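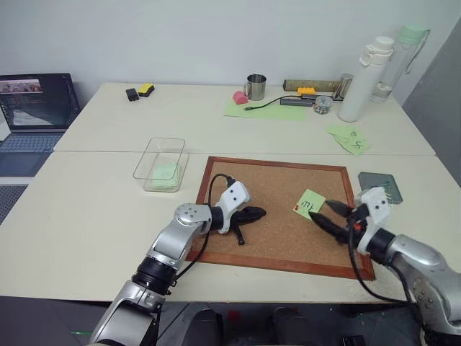
The cork board on the near table, in its reddish-brown frame.

I'd been wanting to corner Kazimiera Tokarz for ages, because she's the only person I know who goes on vacation to places I then have to look up. She has just come back from four weeks of slow trains and very small towns, and she agreed to tell me all of it over lunch if I paid for the dumplings. (I paid for a lot of dumplings.)

First question, obviously: how do you pick? "I look at where the bus goes last," she said. "The final name on the timetable. Then I check there's a bed." That's how she landed in Ondside, a harbor town I had never heard of, with one guesthouse and a ferry that leaves when the captain has finished his coffee.

She meant to stay one night and stayed three! "I got off in the rain and thought, well, this was a mistake. Then the lady at the guesthouse handed me a pair of rubber boots and told me to go look at the seals. So I went and looked at the seals."

The lady was Merike Pärn, who came there for a summer job at 28 and still runs the breakfast room. Kazimiera can't stop talking about that breakfast. Rye bread, smoked fish, a jam made from something orange that she never got the name of. I asked if she brought me a jar and she changed the subject.

After that it was the night train to Trusis, and here we disagree, because I love a night train and she came off hers swearing. "The man below me ate sunflower seeds until two in the morning. I could hear every single one." She did like the old town, though she'd skip the castle ("it's a gift shop with a tower") and go straight to the covered market, upstairs, where the soup counter is. Get there before noon or the good one's gone.

I wanted to know about traveling alone, since I'm a chicken about it. She shrugged. "Dinner is the hard part. I bring a book and don't read it. Somebody always asks what it's about." In Trusis that somebody was Adesuwa Abubakar, a retired nurse from two tables over, and they ended up sharing a taxi to the hot springs the next morning and splitting a towel rental. They still send each other pictures of soup.

Packing? One bag, 29 liters, and she's smug about it. Two pairs of pants, one sweater, wool socks, and a sink plug, which I laughed at until she explained about hotel laundry. I've now ordered a sink plug.

Next up is Iyamu in January, by bus again, all the way to the end of the line. She says I can come if I don't talk before nine. I'm thinking about it.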